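Chapter 4
Scoring Long Tasks

In Chapter 3 each trial ended with a single grasp. Laying a table is harder to score, as one poor placement can spoil the next. The Rovel study ran 200 trials of table setting with two arms and marked every item separately.

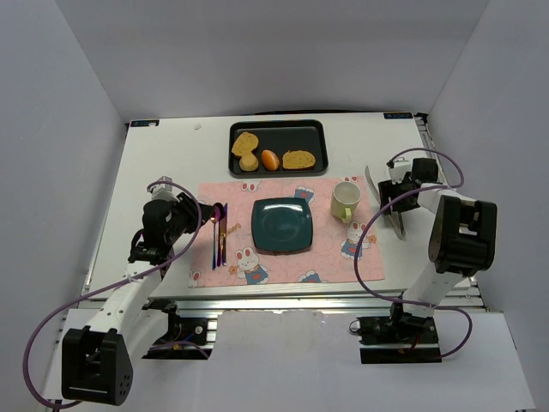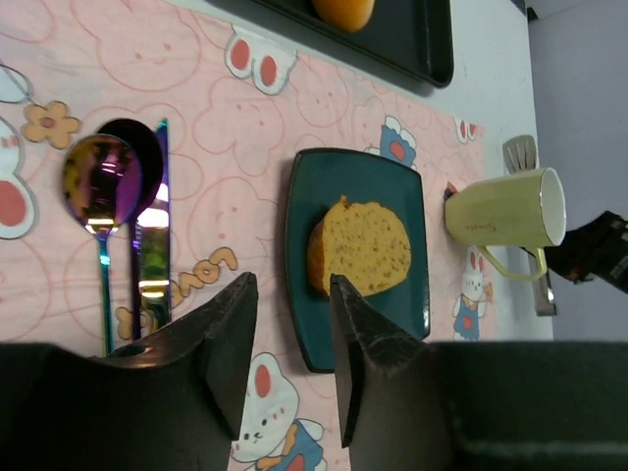 Figure 4.1 Table setting with a teal plate on a pink placemat. First view: the whole table. Second view: close to one gripper.

We begin with the scoring sheet, then look at the 102 trials in which only some items were placed correctly.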